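How Do Movie Toys Get Made Before the Movie Is Out?

A page for kids, by Wyn Probert

Ever seen a toy from a movie in the store, and the movie isn't even out yet? Weird, right? How did the toy people know what the spaceship looks like?

Short answer: they got a peek. A really early one.

Step one. The secret pictures

Movies take ages. Years, sometimes. Long before the filming is done, artists draw the costumes and the monsters and the cars. This is called concept art. The movie studio shows some of it to the toy company. Everybody has to promise to keep quiet — like, sign-your-name promise.

Sometimes the drawings change later. So the toy has a blue cape and the movie hero has a red one. Oops. Too late, toys are already in boxes. Collectors love those ones.

Step two. The license

A license is permission you pay for. No license, no toy. Say a made-up movie called Clastwood has a dragon named Draltulov. The toy company can't just go and make a Draltulov. It has to ask, and pay, and then pay a little bit more for every dragon it sells. That last part is called a royalty. Nothing to do with kings.

If the dragon costs 100 dimes (ten dollars, do the math) a few of those dimes go back to the movie people.

Step three. The sculpt

Now somebody makes the shape. Used to be clay or wax, all by hand. In 1966 there was no other way, no computers on the desk. Now it's mostly done on a screen, then printed in 3D so people can hold it. Does it stand up? Does the tail snap off? Is any bit small enough for a baby to swallow? If yes, back to the screen.

A dragon might have around 155 drawings and notes before anyone says OK. Thats a lot of dragon.

Step four. The mold

A mold is a big metal block with a hole inside shaped like the toy. Hot plastic gets squirted in, it cools, the block opens, out pops a wing. Molds cost a LOT. So toy companies reuse them. Same body, new head, new paint — new toy! Go look at your action figures. Check the legs. Bet you find twins.

Step five. Paint, box, boat

Paint goes on with stencils and little stamps, and some of it by hand. Then the box. Then a long trip on a ship, which can take weeks, so they have to start early early early.

And thats how a toy can spoil a movie. If the box says "Draltulov with Secret Second Head," well. Now you know about the second head.
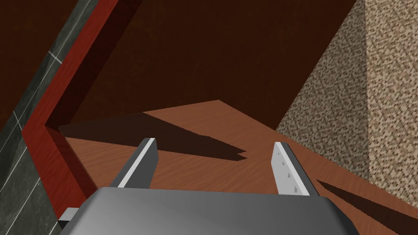 Words to remember

Concept art: early drawings of what things will look like.

License: permission to use somebody else's character.

Royalty: a small payment for each toy sold.

Mold: the metal block that gives plastic its shape.

Spoiler: finding out the good bit too soon. Sorry about the head.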